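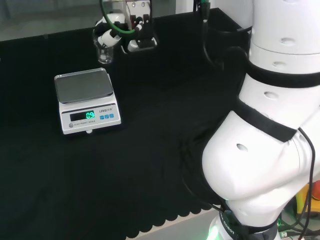

Progress report to the Weldu Fund, 10 Sep 2026
Grotberg Seed Library, Canilton branch

We are delighted to report that the seed library is open, stocked and busy, and that your grant has carried us through a first full growing season. Members have borrowed 3,908 packets since opening day, and the bean drawer has had to be refilled again and again! Most of our packets are filled by weight, and the work needs very little equipment: a kitchen-style scale with a steel pan and a green readout, a funnel, a stack of envelopes and a rubber stamp. Big seeds such as squash and runner beans are still packed by hand, which the younger members love.

Membership

We now have 247 members, up from 40 at the time of our last report. Many joined in July, when we took a table to the Liltden summer fair and gave away lettuce and radish seed for fall sowing. We had expected mostly experienced gardeners, and plenty of them came, but a good share of the new members had never grown anything before. Several have only a balcony or a back step, so we have added a drawer of crops that do well in pots (bush tomatoes, chard, dwarf peas and most of the herbs).

Returned seed

This is the part we are most excited about. Members are asked to bring back a little seed from whatever they grow, and the first returns are already in. Peas and lettuce came early. Beans are drying now on racks in the back room, and tomatoes will follow as people finish with their plants. Squash is harder, as it crosses so easily, and we have decided to keep buying that in for another year. A one-page guide to saving squash seed is being written anyway - people keep asking.

Germination tests on last year's stock were good for everything except parsnip, which we threw out. Onion was borderline and has been marked "sow thickly."

Spending

The cabinets, the envelopes and the printing all came in on budget. The dehumidifier cost less than planned, and with your agreement we would like to move the difference into a second order of labels. More than 1,000 labels have gone out on packets returned by members alone, and the current roll will not last the winter.

Next steps

The fall swap is set for the Canilton library hall. After that we will pack garlic and broad beans, clear the drying racks and start on the spring catalog. We also hope to try a small shelf of seed at the Liltden branch, if they can find us a cool corner away from the radiators.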